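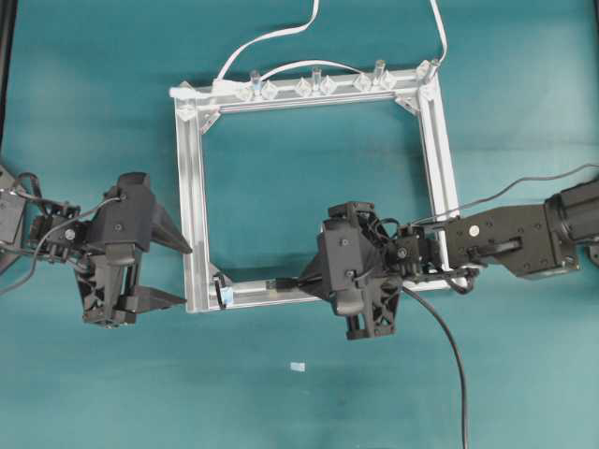
So I've had the new Durasetti tape on all week and I need to talk about it a little, sorry in advance to anyone who follows me for the bread.

It's called Tritby, it's two long sides of organ drone and what I'm pretty sure is a harbor recorded at night, and it came out on Rekmont in an edition of 200. I got number 17, which made me happier than it should have!

Side A takes its time. For the first stretch there's one low chord and some water, and then a second organ slides in just slightly flat of the first and the whole thing starts to wobble (on headphones it's almost too much, in the best way). 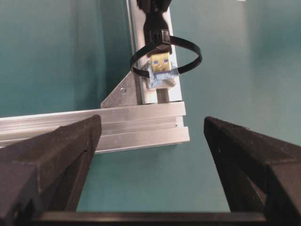
Side B is the one I keep flipping back to. There's a bell buoy, or something like one, and the organ kind of leans away from it every time it rings. If you loved the Grīnberga split from last July you'll hear some of the same patience in it, but this is a lot warmer — more like sitting in the back of a church while somebody practices.

My one complaint is that it fades out right when the low pedal notes finally come up. I wanted another ten minutes of that, easily.

Anyway, the download is up too if the tapes are gone by the time you look. Play it loud enough to feel the bottom end, and tell me if you hear voices near the end of side A, I go back and forth on it.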